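How to Measure g With a Pendulum and Get a Number You Can Admit To

By Dorian Huet
Posted in March

We use cookies to remember your preferences. Accept | Manage settings

Everybody's first pendulum gives a value for gravity that belongs to some other planet. The string is fine and so is the planet. The trouble is usually in the timing, the length, or a swing so wide it ought to be on a fairground.

You need a small dense weight, thin thread that doesn't stretch, a clamp, a ruler and a stopwatch. The one on your phone will do. The Trornis kit we use in the first-year lab comes with a brass bob and a laminated card of advice, and the bob is good.

1. Hang it from something that stays put

Pinch the thread between two flat surfaces so it has one definite pivot point. A loop over a nail slides back and forth and changes your length every half swing. If the stand wobbles, put a heavy book on the base. I use the second volume of Pruvost, which has never been opened for any other purpose.

2. Measure the length properly

Measure from the pinch to the center of the bob, with the bob already hanging. Students love to measure to the top of the bob, or to the knot, or to measure the thread on the bench before tying it. Each of these is wrong in its own way. Start near 1 meter and write down your uncertainty, which is larger than you think — 2 millimeters is honest work with a wooden ruler.

3. Keep the swing small

The formula everyone quotes, T = 2π√(L/g), assumes a small angle. Stay under 10 degrees from the vertical. Pull the bob back and let go without a push. If it starts tracing an ellipse, stop it and try again.

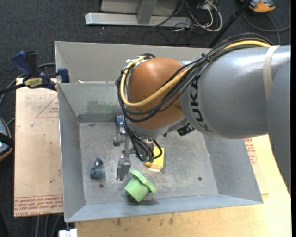 4. Time a lot of swings

Time 20 full swings, there and back, and divide. Your thumb is late by a fraction of a second at each end, and spreading that over many periods shrinks it to something bearable. Start the watch as the bob passes the lowest point, where it moves fastest, and say "zero" when you do. Saying "one" is the most popular mistake in experimental physics.

5. Change the length and do it again

Shorten the thread and repeat, five or six lengths in all. Going down to 200 millimeters is fine, but the short ones are quick and your counting will suffer.

6. Plot it

Put L on the horizontal axis and T squared on the vertical. You should get a straight line with slope 4π²/g. Kodora or Zernero will fit it for you, and so will graph paper. If the line misses the origin, you have probably measured to the wrong part of the bob every time — go back to step 2. The slope survives this, so your g may still be respectable.

Quote the result with its uncertainty and resist the urge to adjust anything until it reads 9.81. I mark these, and I can tell.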